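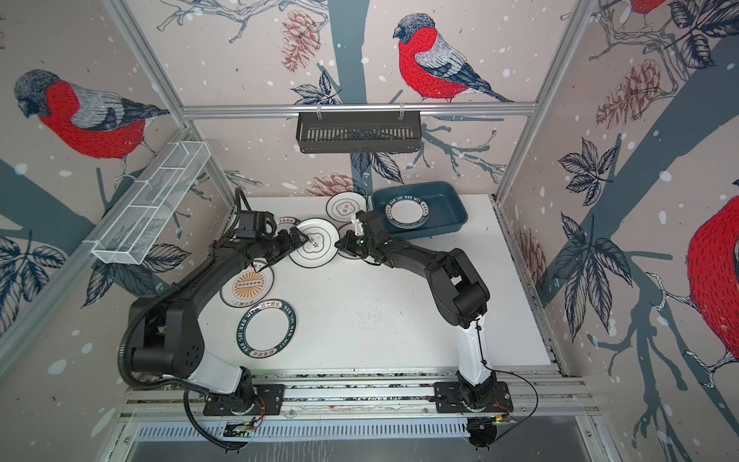 Bullfinch and pine cone wallpaper with white work table

Tolport Home Tour – planning meeting, Tuesday, 7 p.m.

Present: Raymonde Gill (chair), Brock Wong, Manon Lemieux, Lahcen Lahlou
Regrets: Harpreet Lavoie

1. Last meeting
Minutes accepted with one correction. The Tekleab house has its entrance on the side street, so the map needs to change. Brock will fix it.

2. Houses
Four houses are confirmed for July. The owners of the Nedetti house want the upstairs left off the tour while the bathroom is being tiled. Agreed. Manon asked if the kitchen and sunroom were enough on their own. Raymonde has been through it and thinks they are.

3. Tickets
171 sold so far. Lahcen would like to stop at 200 – parking was tight last year on the hill. Raymonde would rather keep selling and stagger the start times. Left open until Harpreet can give her view.

4. Room makeover
Entries for the living room makeover close at the end of the month. Three came in without "before" photos and Manon will write to those owners. Brock asked whether renters can enter. Yes, with a letter from the landlord. Flotora will supply paint and curtain fabric, but the winner pays for any flooring.

5. Program booklet
Draft is 30 pages, too long for stapling at the print shop. Lahcen will cut the paint color lists and shorten the owner interviews. House descriptions to Brock by Friday.

6. Other business
Shoe covers: two boxes left over, order one more.
The sign for the corner by the library is missing. Raymonde to check her garage.

Closed at 8:40 p.m. Next meeting at Manon's, same time.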